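Evaluation of the Tellano Hand-Held Gripper Kit for Recording Two-Handed Tasks
Project report, Lovora Laboratory course
November 25, 2021

1. Purpose

The Tellano kit is sold as a pair of hand-held grippers with a camera mount, cabling and the Drenari recording software. The supplier states that one operator can record up to 200 demonstrations per session. Our project tested whether the kit is usable by students without prior training and whether the recordings are good enough to train a simple pick-and-place policy.

2. Test task

We chose a household task with an awkward object: a plastic clothes hanger is picked up from a white tabletop and placed in a woven basket. The hanger is thin, lies flat and has few places where both finger pads make full contact. The operator holds one gripper in each hand. Either hand may make the first grasp.
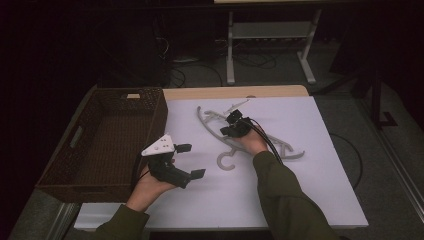 Figure 1. Right gripper closed on the hanger, left gripper open near the basket.

3. Procedure

Operators read the Drenari quick-start guide and then recorded without further help. The basket was turned and shifted between trials. A trial was rejected if tracking dropped out, if the hanger left the table, or if a finger pad struck the basket rim hard enough to move it.

We recorded 506 trials and rejected 162. Most rejections were tracking losses during fast wrist rotation. The software flags these only after export, and a warning during recording would have saved considerable time.
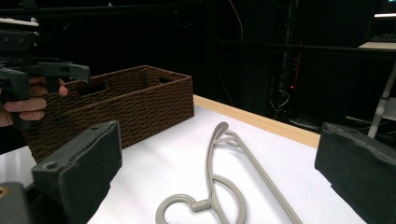 4. RESULTS: GRIPPER CAMERA VIEW

The gripper camera keeps both fingers in view, with the hanger visible between them. This made grasp alignment easy to check in playback. Dark areas beyond the table carried little detail, and we cropped them before training.

Grip force is set by the operator's hand and is not logged. The Cui add-on is listed as providing this measurement, but it was not included in our kit.

5. Assessment

Setup instructions are adequate. Cable routing along the sleeve is not covered and should be. We recommend the kit for course use at fixed tables, provided that export checks are run after each short block of trials.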